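Grenddale Tool Library
Progress report to the Rivera Fund, 2 November 2022

We're thrilled with how this period has gone! Your grant let us take in 549 donated hand tools since May, and 243 of them are already cleaned, tagged and out on the lending shelves. Members have been borrowing them as fast as we can log them.

Gerardo Tiongson has taken charge of the repair bench and he loves it – springs, pivots, split grips, he'll have a go at anything. Ifigeneia Kontogiannis runs the Saturday-style open hours with him and has taught six members to sharpen their own chisels.

Pliers are the biggest group still waiting. Each pair gets a wipe down, a look at the pivot and a drop of oil if it's stiff.
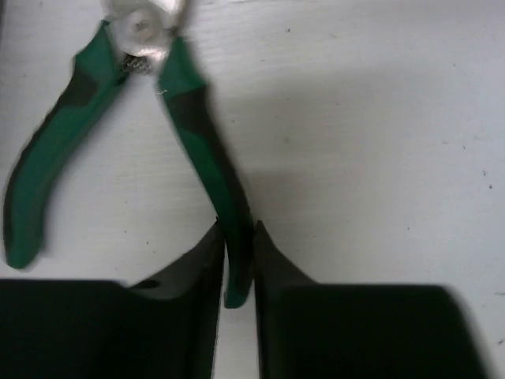

The spring-loaded ones with cushioned handles are what people ask for most, especially members with sore hands, so we're moving those to the front of the line. We've spent $905 on tags, oil and replacement springs, which leaves $1,972 for the second set of shelves. Princess Baluyot is getting prices now and will send them to you when she has them.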